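**Fish in the lower Wysocka: what are the small silver ones?**

*Rivers and Ponds > Identification*

---

**gravelbottom** wrote:

Walked the lower Wysocka in February, from the Pikitz footbridge down to the old sluice, and in the slack water behind the second gravel bar there was a shoal of small silver fish holding near the bottom. The longest was about as long as my finger. Olive back, thin dark line along the side, forked tail. My other half says minnows. I say young dace. We have been married long enough that this matters.

No photos of the fish, as every time I leaned over they went somewhere else.

---

**sluicekeeper_no_more** wrote:

Dace. Minnows in that stretch keep to the weedy margin on the far bank and in February they're mostly tucked under stones feeling sorry for themselves. Slack water behind a bar, holding low, that's first or second winter dace.

---

**mothwing** wrote:

I wouldn't be so quick. Did the dark line look like a line, or like a row of blotches that had run together? Minnows have blotches. Dace that size are plain silver on the side with next to nothing on them.

Also the scales. If you could see separate scales from the bank, it wasn't a minnow. Theirs are so small the fish looks like it's been polished.

---

**gravelbottom** wrote:

It looked like a line from where I was, which was up to one knee in the Wysocka and not by choice. Couldn't see scales. I now feel I'm losing the argument at home.

---

**sluicekeeper_no_more** wrote:

You can't see scales on a finger-long dace either, not through moving water with the light coming at you. The scale test is for fish in the hand.

---

**mothwing** wrote:

Then so is "dace", one word, full stop.

---

**pondweed_pete** wrote:

Could be bleak? We get bleak up here.

---

**sluicekeeper_no_more** wrote:

Bleak feed at the top. They've got the upturned mouth for it. A bleak sitting on the gravel would be a bleak with something wrong with it.

---

**pondweed_pete** wrote:

Only asking.

---

**tankful** wrote:

Going a bit sideways, but I keep native minnows (12 of them, in a long cold tank with a decent current) and the line business is misleading. Mine change through the day. In the morning they've got a stripe you could rule a page with, and by evening under the lamp it's broken up into bars. When they're bothered they go pale all over and you'd swear you had bought something else. I don't think a line or no line settles it from the bank.

What settles it is the belly. Minnow scales are patchy underneath and the fish looks a bit bare there, a bit pinkish. Dace are neatly scaled all the way round.

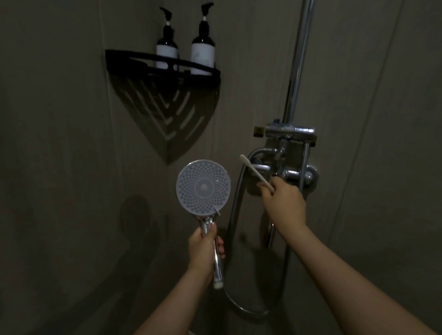

*Shower head and a cotton swab.*

Anyway. Get a look at the belly.

---

**gravelbottom** wrote:

How does a person get a look at the belly of a fish that is sitting on the riverbed?

---

**tankful** wrote:

Clear-sided bottle trap, if they're allowed on your stretch. Ask whoever holds the fishing first. Or wait until one turns on its side to pick at a stone. They flash when they do it. You get half a second.

---

**mothwing** wrote:

Please don't leave a bottle trap in overnight. I've pulled two out of the Esevura that had been forgotten and I won't describe them.

Half an hour, sit next to it, let them go where you got them.

---

**sluicekeeper_no_more** wrote:

Agreed on the traps, which I note for the record as the first thing mothwing and I have agreed on since the business with the loach.

---

**mothwing** wrote:

It was a stone loach.

---

**sluicekeeper_no_more** wrote:

It had spines under the eye.

---

**mothwing** wrote:

It had mud under the eye.

---

**brackish** wrote:

Back to gravelbottom's fish. Look at the mouth and the back edge of the fins. Dace: small mouth, and the edge of the anal fin curves inwards. Young chub: big mouth, and the same edge bulges outwards. I mention chub because there are plenty below Pikitz and I'm surprised it has taken this long for anybody to bring them up. A young chub in slack water behind a bar is the most ordinary thing in that river.

---

**gravelbottom** wrote:

So it's now minnow, dace, bleak or chub. I came in with two.

---

**brackish** wrote:

You can put bleak back.

---

**pondweed_pete** wrote:

Fair enough.

---

**oldditch** wrote:

For what it's worth, I netted that bar for the Skumaleo survey a few summers back. We had 42 fish out of the slack and all but 5 were chub, with 3 dace and a couple of gudgeon. Not one minnow. The minnows were all further up where the little stream comes in and the bottom is cleaner.

That was summer, mind. They shift about in the cold.

---

**sluicekeeper_no_more** wrote:

Summer netting tells you about summer. In winter the chub that size go down to the deep bit by the sluice and pack in under the roots. I looked at that water every morning for a good part of my life.

---

**oldditch** wrote:

Looked at it, yes. We put a net in it.

---

**brackish** wrote:

Young chub do have a darkish edge to the tail, if that helps. Looks as if somebody has gone round it with a soft pencil. Dace tails are plainer, greyish, and more deeply forked.

---

**gravelbottom** wrote:

Went back this afternoon with polarised glasses and a flask. Same spot, same sort of shoal, fewer of them. Lay on my front on the bar, which I don't recommend. Small mouths as far as I could tell. Tail well forked, no dark edge that I could make out. One of them flashed and the belly was plain silver, nothing pink or bare about it.

Couldn't do the anal fin. I gave it a good long try.

---

**sluicekeeper_no_more** wrote:

Dace.

---

**brackish** wrote:

Probably dace.

---

**mothwing** wrote:

I'd write down "dace, likely" and go back in April when they've moved on to the shallows. But not minnow, I'll give you that much.

---

**gravelbottom** wrote:

I've passed this on at home. The reply was that the ones she saw were further along, by the stream, and were different fish.

---

**oldditch** wrote:

By the stream? Those would be minnows.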